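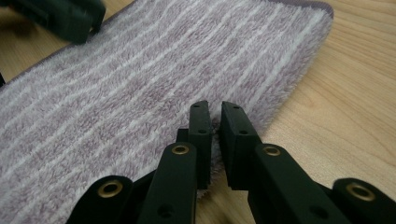 평등 조례 개정안에 대한 주민 의견서 제출 방법

본 안내문은 로보스우드(Rovoswood)시 평등 조례 개정안에 관하여 의견서를 제출하고자 하는 주민 및 단체를 위하여 작성되었다. 개정안은 성적 지향과 성별 정체성을 이유로 한 고용, 주거, 공공시설 이용상의 차별을 금지 사유에 명시하는 것을 주된 내용으로 한다. 지난 의견 수렴 기간에 접수된 의견서는 3,538건이며, 이 가운데 131건은 기재 사항이 누락되어 검토 대상에서 제외되었다.

제출 자격

시내에 주소를 두었거나 시내 사업장 또는 학교에 다니는 사람은 누구나 제출할 수 있다. 연령과 국적의 제한은 없다. 단체 명의로 제출하는 경우에는 대표자의 성명을 함께 기재한다.

1단계. 개정안 확인

시 누리집의 입법예고란에서 개정안 전문과 신구 조문 대비표를 내려받는다. 의안 번호는 135호이다. 열람용 인쇄본은 스터턴(Stirton) 주민센터와 우에르타(Huerta) 도서관 민원 창구에 비치되어 있다.

2단계. 의견서 작성

서식은 별지 제2호를 사용한다. 첫머리에 찬성, 반대, 수정 의견 중 하나를 표시하고, 해당 조항의 번호를 적은 뒤 의견을 기술한다. 조항을 특정하지 않은 의견은 총괄 의견으로 분류된다.

본인의 경험을 적을 때에는 시기와 장소, 당시의 상황을 확인할 수 있을 정도로 구체적으로 기술하는 것이 바람직하다. 다만 다른 사람의 성적 지향이나 성별 정체성을 당사자의 동의 없이 기재하여서는 아니 된다. 가족, 동료, 친구의 사례를 인용하려면 사전에 동의를 받고, 실명 대신 "동료 갑"과 같은 표현을 사용한다. 당사자가 아닌 지지자의 자격으로 의견을 내는 경우에는 직장이나 학교에서 직접 보고 들은 사실을 중심으로 작성한다.

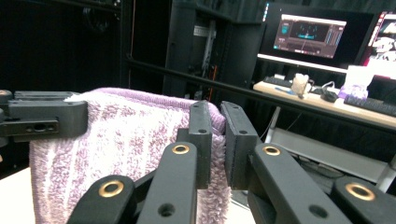 분량에는 제한이 없으나 두 쪽을 넘는 의견서에는 다섯 줄 이내의 요약문을 앞에 붙인다. 같은 문안을 여러 사람이 제출하면 각각 접수되지만 검토 보고서에는 하나의 의견으로 묶여 수록된다. 공동으로 의견을 내려는 경우에는 대표 의견서 한 부에 연명부를 첨부하는 방식을 권장한다.

3단계. 공개 범위 선택

의견서는 원칙적으로 공개된다. 성명의 공개를 원하지 않는 제출인은 서식 하단의 비공개란에 표시한다. 이 경우 성명과 연락처는 삭제되고 본문만 게시된다. 본문에 포함된 직장명이나 거주지는 자동으로 삭제되지 않으므로 제출 전에 다시 확인하여야 한다.

4단계. 제출

온라인 접수, 우편, 방문 제출이 모두 가능하다. 접수는 12월 말일 오후 6시에 마감되며, 우편은 마감 시각까지 도착한 것에 한하여 인정한다. 온라인으로 제출한 경우 접수 번호가 전자우편으로 발송된다. 접수 번호를 받지 못한 제출인은 담당 부서에 문의한다.

5단계. 공청회 발언 신청(선택)

공청회에서 발언하고자 하는 사람은 의견서의 발언 희망란에 표시한다. 발언 시간은 1인당 3분이며, 수어 통역이 필요한 경우 같은 난에 기재한다. 발언 순서는 접수순으로 정한다. 공청회는 영상으로 중계되므로 얼굴 노출을 원하지 않는 발언자는 서면 대독을 신청할 수 있다.

문의

의견서 작성에 관한 상담은 베노(Beno) 평등지원센터에서 담당한다. 조례 내용은 벤라 란탈라, 서식 및 접수는 에를린다 오캄포에게 문의한다. 상담 내용은 제출인의 동의 없이 제3자에게 제공되지 않는다.

이미 제출한 의견서를 수정하려면 마감 전까지 접수 번호를 기재하여 새 의견서를 제출한다. 종전 의견서는 철회된 것으로 본다.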